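COMMUNIQUÉ DE PRESSE
Vellside, le 18 juin 2024

Lirnanstead ouvre son atelier partagé de menuiserie à Vellside

Ouverture au public dès ce mois-ci. 230 m², 17 postes de travail, un espace finition séparé. Le bois massif d'abord – tables, bancs, étagères.
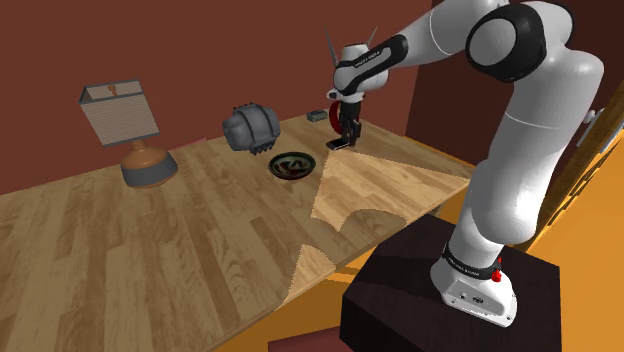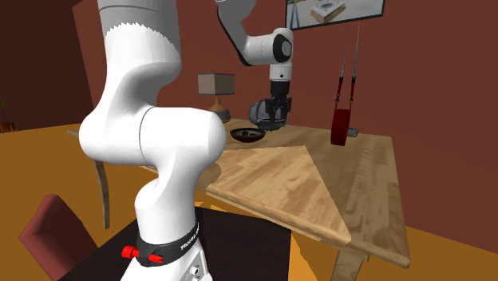
Le bois, au centre de l'atelier.
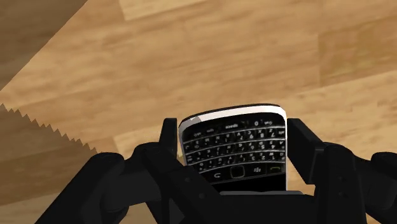 Ce que propose le lieu

Accès libre en soirée pour les adhérents, stages le week-end. Outils à main fournis, machines sur habilitation uniquement (demi-journée de formation, comprise dans l'adhésion). Premier stage complet depuis avril, liste d'attente ouverte pour les suivants. Le bois vient de la scierie Fekska, coupe locale, séchage à l'air.

« On voulait un endroit ou les gens repartent avec une table faite par eux, pas un kit », explique Slamet Govindasamy, responsable du projet. « Le reste on verra à la rentrée. »

Tarifs

Adhésion mensuelle : 46 euros. Tarif réduit étudiants et demandeurs d'emploi, sur justificatif. Stage « Filip » (une table basse en deux jours) : inscription à l'accueil, bois compris.

Le projet en bref

Budget d'équipement complété par une collecte – plus de 3000 euros réunis auprès des habitants. Stationnement vélos dans la cour. Pas de parking voiture pour l'instant.

Contact presse : Slamet Govindasamy, Lirnanstead, Vellside. Visites pour les journalistes sur demande, merci de prévenir la vielle.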